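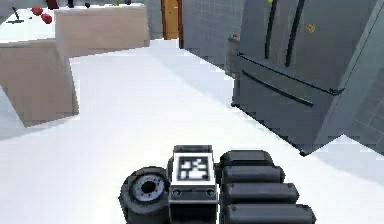

What is "Gromard" about, and when can people see it?

It's a thriller set in a snowed-in ski lodge, it runs 1 hour 56 minutes, and it opens in theaters and on demand this January.

Okay, now the longer version, because I wrote and directed this thing and I've been waiting two years to talk about it!

23/01/2022 – My name is Rosalba Longo, and "Gromard" is my first feature. Ana Yazzie is a night clerk who takes a winter job at the Gromard, an old lodge way up a mountain road that closes with the first big storm. She wants quiet. She wants to pay off her truck. What she gets is nine guests who all booked under the same last name, Zolik, and who all swear they've never met each other. Then the phones go out (of course they do, it's that kind of movie), and one of the nine doesn't come down for breakfast.

I grew up on movies like this. My aunt ran a video store and let me take home whatever hadn't been rented by closing, so I saw a lot of cheap thrillers with great covers and terrible endings. I loved them anyway. When I sat down to write my own, I started with the ending and worked backward, and I threw out the first two drafts when my sister guessed the killer on page 30. She hasn't guessed this one. She's read it four times and she's still mad at me.
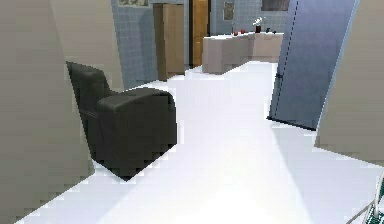

We shot the lodge interiors first and saved the snow for last, and I would not recommend doing it in that order. Everyone had gotten used to being warm. By the time we moved outside, our Ana was doing long takes in a thin clerk's jacket while the rest of us stood there in so many layers we could hardly bend our arms. She never complained once – she did steal my gloves, though, and I want them back.

People keep asking if it's scary. I'd call it tense. There's very little blood, and there's one scene with a dumbwaiter that made a grown man at our test screening yell a word I can't put in a press release. If you like guessing games, creaky hallways and people lying to each other over soup, I think you'll have a really good time. It's also funnier than the trailer lets on, mostly thanks to the two oldest Zoliks, who bicker through the whole movie and get the best lines in it.

The music deserves a mention too. I asked for something that sounded like a piano left out in the cold, and our composer went out and found an upright with a cracked soundboard and recorded the entire score on it. Some of the keys don't work. You'll hear the gaps once you know they're there, and I'm so happy with how it came out.

For the soundtrack fans, we're pressing the score on vinyl in a run of 1000 copies, with my handwritten notes from the shoot printed on the inner sleeve (sorry about my handwriting). They go on sale the same day as the movie.

I'll be doing a Q&A after selected opening-week showings, so please come and ask me things. Just no spoilers in the lobby, there'll be people waiting to go in!

Press screeners, stills and interview times are available on request through the film's press office. Please ask early if you'd like time with the cast, as several of them are already off on other jobs.

"Gromard." Written and directed by Rosalba Longo. Running time: 156 minutes in the festival cut, 116 minutes in theaters and on demand.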